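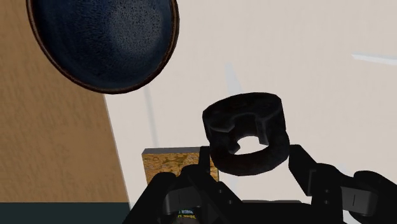
Re: Shaft seals on the Pesindale transfer pumps

Mattes Seidel wrote:

> We have four transfer pumps at Pesindale, all on the same packed gland
> arrangement. Two of them started weeping again in June, a few weeks after
> repacking. Marciniak have quoted us for lip seals as a straight swap.
> Shaft speed is 559 rpm, the liquor runs at 120 degrees on a bad day.
> Has anyone gone down this road, and what material did you use?

Mattes,

We did the same change at Camham on a smaller pump. Before you order anything, put a dial gauge on the shaft. If the sleeve is grooved where the old packing sat, a new lip seal will leak from the first start. Ours was worn enough to catch a fingernail, and we ended up fitting new sleeves, so allow for that in the price.

On material, I would not use plain nitrile at that temperature. It goes hard and the lip cracks. We had a set last only around 15 weeks. Viton has been fine for us, but that was on oil. You say liquor, so check what is in it. If there is any caustic or live steam going through at wash-down, ask Marciniak for their compatibility sheet and get the answer in writing. EPDM may suit you better, though you would then have to keep mineral grease off it during fitting. Silicone grease is all right.

Your speed is low and should not be a worry. Pressure at the seal might be. Ordinary lip seals don't like much of it, and you haven't said what you have behind the gland. Can you post the suction and discharge figures?

Also, which way were the packing rings cut, and were the joints staggered? The Jundlow site had the same complaint as yours and the joints had all been put in at the top. They repacked with the joints a quarter turn apart, ran the gland slack for the first hour, and kept the old arrangement.

I still have our fitting drawing for the sleeve and can send it off list if you want it.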